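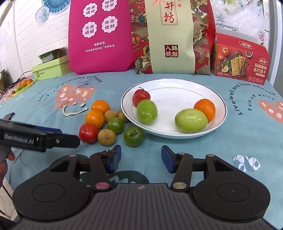

**RANDSTEAD, Sunday, January 7, 2018**

Nuria Fikre prints her landscapes small. Most of them would fit inside a paperback, and at the Paisan gallery they hang low on the wall, so a tall visitor has to bend to see them. The show is called "Prirell," after the valley where she made all of the pictures, and it runs through the end of the month.

Prirell is farm country that has mostly stopped being farmed. There is a river, a closed grain store, a road with poplars down one side and a long slope of rough grass. Fikre went there first to visit an aunt and kept going back for six years. She worked with a film camera on a tripod and exposed more than 800 negatives, nearly all of them within walking distance of the aunt's back door.

The gallery has the best of these arranged by weather instead of by date. Fog comes first, then flat gray days, then a short wall of hard sun. I wasn't sure about this at the start. Fog is an easy way to make a field look serious, and there are a lot of foggy fields in photography already. But Fikre keeps her fog thin. You can see fence posts through it, and tire tracks, and in one print a plastic feed sack caught on wire. The land looks used. 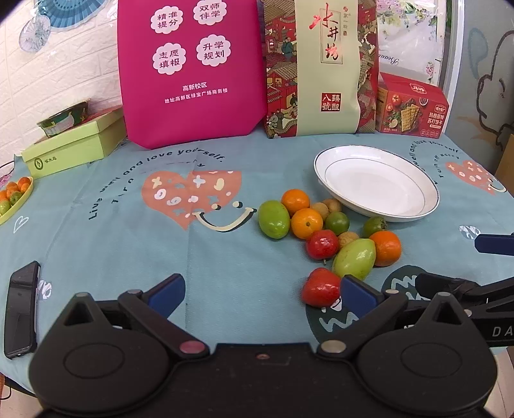
The sunny pictures are harder to like and I spent the most time with them. The shadows are short and the grass has gone the color of cardboard. In "Slope, Noon" there is no path into the picture at all. The hill starts at the bottom edge and ends close to the top, with a strip of white sky above it. I kept looking for something to settle on and ended up looking at the grass itself, which leans in two directions where the ground dips. I don't know what made it do that. Wind, maybe, or cattle.

Fikre prints everything herself in a rented darkroom on Zasgate, three flights up. When I visited in November she had five versions of the same river picture pinned to a board and was trying to decide between them. To me they were nearly identical. She pointed out that in two of them the far bank had gone so dark that the water seemed to stop there.

"The river keeps going," she said. "If the print says it stops, the print is wrong."

She chose the palest one. It hangs now beside the gallery's only window, where by mid-afternoon the daylight makes it paler still. I would have moved it.

Kulap Phromma, who put the show together, left out nearly every picture with a person in it. Fikre made portraits in the valley too, of her aunt and of the men who came to take the roof off the grain store. Only one is included, a view from far up the road in which a figure is crossing between the poplars. It is so small that I missed it on my first visit.

"People walk straight to a face," Phromma said. "I wanted them to get to the end of the room without one."
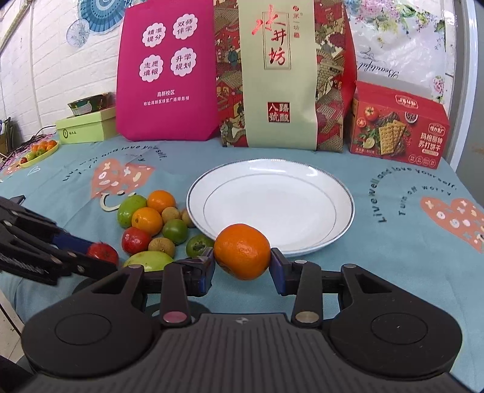 **Does a landscape need a figure in it to show how big the land is?**

A figure is one way to do it, but anything of a known size will work, and Fikre's fence posts and poplars give the eye enough to measure by.

The portraits will have a book of their own later, along with some of the notes Fikre kept on light and exposure. A few pages of those notes are in a glass case near the door. They are mostly shutter speeds, with an occasional remark such as "too blue" or "cows again, wait." I read all of them before going back to the sunny wall.

By then a man was crouched in front of "Slope, Noon" with his coat over his arm. He stayed down there a good while, then stood up and went over to the fog.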